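Sprechnotizen zum Vortrag »Falten als Arbeitsschritt: Textilpflege in Wohn- und Pflegeeinrichtungen«
Fachtag Hauswirtschaft, Haus Viltgate, Block 2
Redezeit: 45 Minuten einschließlich Aussprache

Folie 1: Begrüßung

Sehr geehrte Damen und Herren, im Namen des Fachbereichs Hauswirtschaft begrüße ich Sie zum zweiten Block. Die Arbeitsunterlage liegt am Eingang aus. Fragen zum Verständnis bitte sofort, Grundsätzliches bitte am Ende.

Folie 2: Ausgangslage

Im Haus Viltgate wurden im Dezember 1237 Teile Oberbekleidung gefaltet und an die Wohnbereiche ausgegeben. Mehr als 300 davon kamen zur Nacharbeit zurück. Beanstandet wurden vor allem verrutschte Stapel und Knickfalten an der Vorderseite von Oberteilen. Die Zahlen stammen aus der internen Erfassung und sind mit anderen Häusern nicht ohne Weiteres vergleichbar.

(Kurze Pause. Handzeichen erbitten: In welchen Häusern wird die Nacharbeit gesondert erfasst?)

Folie 3: Ausbreiten

Vor dem ersten Falz steht das Auslegen. Das Teil wird vollständig auf die Tischfläche gebracht und von der Mitte zu den Rändern glattgestrichen. Weiche Strickware verzeiht dabei wenig: Wird an einer Ecke gezogen, wandert die gegenüberliegende Kante mit. Die Arbeitsanweisung sieht deshalb vor, den Stoff am Rand niederzuhalten und erst dann auszurichten.
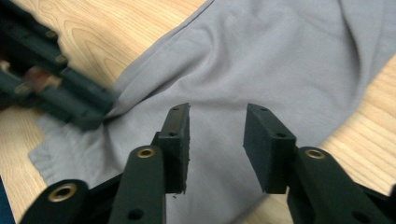
Abb. 1: Graue Strickware, auf heller Holzplatte ausgebreitet

Bitte auf die Lage des Stoffes hinweisen. Er liegt diagonal zur Tischplatte. Nach unserer Anweisung folgt daraus: zuerst parallel zur Tischkante drehen, dann falten. Wer schräg beginnt, korrigiert später bei jedem weiteren Falz.

Folie 4: Faltmaß

Für Oberteile und Hosen gelten unterschiedliche Abläufe. Oberteile werden seitlich eingeschlagen, die Ärmel flach aufgelegt, danach wird quer gefaltet. Hosen werden längs zusammengelegt und anschließend zum Bund hin gefaltet. Die Regalböden der Reihe Jiltina sind 62 Zentimeter breit und nehmen zwei Stapel nebeneinander auf. Ein zu breit gefaltetes Teil drückt den Nachbarstapel aus der Flucht.

(Bei Rückfragen zu Übergrößen auf die Anlage der Arbeitsunterlage verweisen.)

Folie 5: Das gefaltete Teil 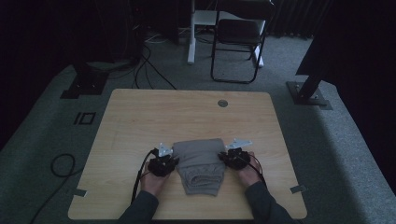 Abb. 2: Gefaltetes graues Kleidungsstück auf dem Arbeitstisch

Die obere Partie liegt glatt, am unteren Ende sind mehrere Querfalten und geraffte Stege zu erkennen. Dort trägt der Stoff stärker auf. Auch an den Längsseiten bleiben kleine Knitter. Nach unserem Maßstab sind solche Knitter kein Anlass zur Nacharbeit, solange das Teil eben liegt und das Faltmaß eingehalten ist. Beim Aufnehmen wird von beiden Seiten gegriffen und das Teil waagerecht gehalten.

Folie 6: Arbeitsplatz

Die Tischfläche ist für die Dauer des Faltens von Etiketten, Listen und Bügelzubehör freizuhalten. Das Haus Holst hat die Ablage hierfür an die Wand verlegt, das Haus Gadine arbeitet mit einem Beistellwagen. Beide Lösungen sind zulässig.

Folie 7: Aussprache

Offene Punkte aus der Vorbereitung: Umgang mit Mischstapeln, Kennzeichnung von Bewohnerwäsche, Einarbeitung von Aushilfskräften. Wortmeldungen bitte mit Angabe der Einrichtung. Die Folien werden im Anschluss über das Sekretariat versandt.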